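26. Dezember 2018

Zweiter Feiertag, und ich habe seit gestern Mittag keine Schuhe getragen. Draußen liegt über Horkau ein Licht wie in einem Kühlschrank, dessen Tür nicht richtig schließt. Der Vorsatz für heute lautete: nichts. Es wurde dann doch das Thema Karton daraus, wie jedes Jahr zwischen der Gans und dem Bleigießen.

Der Dezember besteht in diesem Land aus Pappe. Man bestellt sie, man nimmt sie für die Nachbarn an, man faltet sie, und im Januar passt sie nicht in die Tonne.

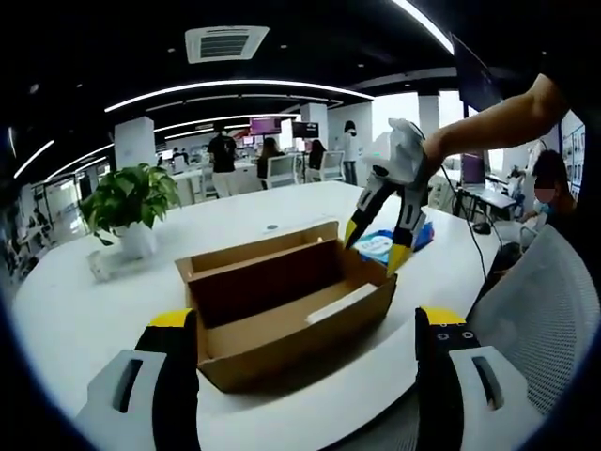
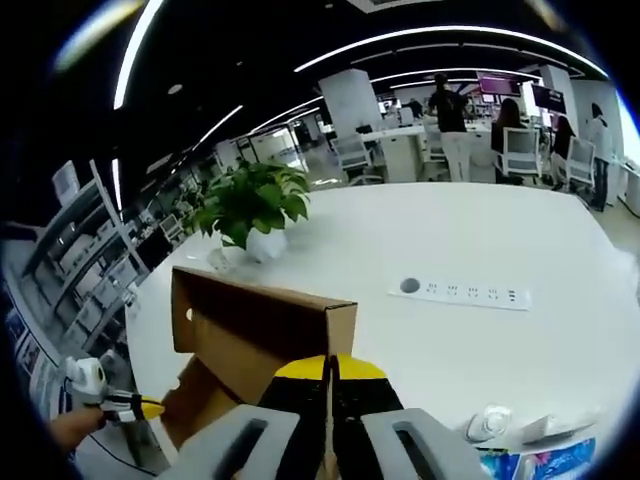
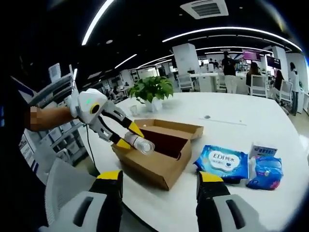 Von den Paketen

Begonnen hat es im November, als ich beschloss, in diesem Jahr früh dran zu sein. Ich habe eine Liste geschrieben. Auf der Liste standen alle, denen ich etwas schulde, also vor allem Leute, die mir im Vorjahr etwas geschickt hatten, womit ich nicht rechnen konnte. Geschenke unter Erwachsenen sind ja eine Art Steuererklärung mit Schleife.

Das Paket für Ilaria Fabbri ging als erstes raus. Stollen, Wollsocken, ein Buch über Moose. Ich war sehr stolz. Es kam nach fünf Tagen zurück, mit einem Aufkleber, auf dem »unzustellbar« stand, und darunter in Kugelschreiber etwas, das entweder »verzogen« oder »verbogen« heißt. Ilaria ist nicht verzogen. Ich habe sie angerufen, sie stand in ihrer Küche und hörte Radio. Verbogen sei sie auch nicht, sagte sie, jedenfalls nicht mehr als sonst.

Also noch einmal zum Jostard. Der Jostard ist bei uns der Laden für alles, was niemand dringend braucht und was man trotzdem nirgends sonst bekommt: Schnürsenkel, Gardinenröllchen, Batterien in ausgestorbenen Größen, und hinten neben den Gummistiefeln die Paketannahme. Die Schlange reichte bis zu den Grabkerzen. Vor mir ein Mann mit einem Paket, so schlecht verklebt, dass es beim Atmen half. Hinter mir eine Frau, die laut vorlas, was ihr Telefon über die Wartezeit meinte. Es meinte 30 Minuten. Das Telefon war noch nie beim Jostard.

Ich habe in der Zeit die Rückseite sämtlicher Grabkerzen gelesen. Brenndauer, Windschutz, Hinweis für Allergiker. Wer die wohl schreibt.

Der zweite Versuch ist angekommen, am Tag vor Heiligabend. Ilaria schreibt, der Stollen habe gelitten, aber würdevoll.

Heiligabend, kurz

Lorcan Geraghty war da, wie immer, seit er behauptet, in seiner Wohnung sei die Heizung nicht für Festtage gemacht. Er brachte einen Pudding mit, der seit Wochen in einem Tuch gehangen hatte, und ein Brettspiel namens Llanos, bei dem man Rinder über eine Ebene treibt. Die Anleitung ist dicker als der Pudding. Wir haben um sieben angefangen, sie zu lesen, und um neun das erste Rind bewegt. Es war das falsche Rind. Lorcan bestand darauf, dass man in der Regenzeit nur diagonal treiben dürfe, und weil keiner von uns die Stelle wiederfand, haben wir ihm geglaubt. Er hat dann gewonnen. Mit 214 Punkten! Ich hatte am Ende zwei Rinder und eine Hypothek.

Den Pudding haben wir mit Whiskey übergossen und angezündet. Er brannte zuerst gar nicht und dann sehr. Der Brandfleck auf dem Tischtuch hat ziemlich genau die Form von Rügen. Meine Mutter hätte Salz daraufgeschüttet, ohne zu wissen, wozu, also habe ich Salz daraufgeschüttet. Jetzt ist es Rügen mit Schnee.

Geschenkt bekommen: eine Mütze, ein Käsemesser, ein Fläschchen Flunon. Das ist ein Fleckentferner, Lorcan hat ihn offenbar vor dem Pudding gekauft, was ich im Nachhinein für planvoll halte. Auf Rügen wirkt er nicht. Er riecht nach Schwimmbad und hat den Rand des Flecks ein wenig grün gemacht.

Heute

Ausgeschlafen, wenn man es so nennen will, dass um halb acht der Hund von oben eine Treppe hinunterfällt und wieder hinaufläuft. Danach Kaffee und die kalten Klöße. In Scheiben gebraten, mit zu viel Butter. Ich finde ja, der ganze Braten am ersten Feiertag ist nur der Umweg zu diesem Frühstück.

Gegen Mittag dann in den Keller, die leeren Kartons hinuntertragen. Unten stehen schon die vom letzten Jahr. Ich hebe sie auf, weil man immer einen guten Karton braucht, und wenn ich einen brauche, ist er entweder einen Daumen zu schmal oder es sind Einmachgläser drin. In einem lag die Lichterkette, die ich im November gesucht und dann neu gekauft habe. In einem anderen ein kleinerer Karton, darin wiederum ein kleinerer. Ich muss an dem Tag sehr guter Laune gewesen sein.

Beim Flachdrücken in den Finger geschnitten. An Pappe! Das Pflaster ist vom Typ »Kinder, Dinosaurier«, andere waren nicht im Haus.

Am Nachmittag ein Spaziergang bis zum Wehr und zurück (ja, doch noch Schuhe). Halb Horkau war unterwegs, alle mit neuen Schals und diesem leicht gekränkten Gesicht, das man vom vielen Sitzen bekommt. Man grüßt sich an solchen Tagen besonders herzlich und hofft, dass keiner stehen bleibt. Einer blieb stehen. Er wollte wissen, ob wir es auch ruhig hätten. Ich sagte, bis auf die Rinder. Er nickte.

Jetzt ist es dunkel, Lorcan schläft im Sessel und hat die Anleitung auf dem Bauch. Er wollte die Stelle mit der Regenzeit suchen. Ich habe sie vorhin gefunden, Seite fünf, ganz unten: diagonal treibt man bei Trockenheit. Ich sage es ihm morgen, nach der Revanche.

Noch zu erledigen: Ilaria wegen der Socken fragen. Tischtuch wenden. Karte an die Tante, die ich auf der Liste vergessen habe und deren Paket gestern auf dem Treppenabsatz stand - es ist größer als alle anderen und raschelt.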